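Firnness project: report for March

Demonstration work on the kitchen tasks continued through the month. The target was 2000 recorded demonstrations by the end of the project, and nearly half are now stored and labelled. We added 173 in March, all done by remote control with both arms.

Usman Niazi and Shabnam Ghumman did most of the operating. Stirring is the slowest task to teach. The operator has to keep the tool at a steady angle with one hand while the other arm stays close to the cup, and new operators tend to press too hard on the bowl.
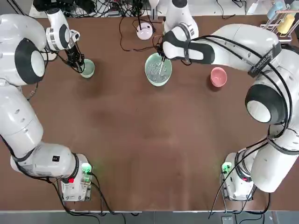

Stirring task: right gripper with the utensil in the green bowl, left gripper at the small cup.

We rejected 7 recordings, mostly for dropped tools. Aqeel Arain has since changed the grip setting - the old one closed too slowly - and will report on it next month.

Two items are outstanding. The second operator station from Skalance has not been delivered, so only one person can record at a time. Junaid Khokhar has asked them for a new date. We also need a decision on whether pouring stays in the plan for April.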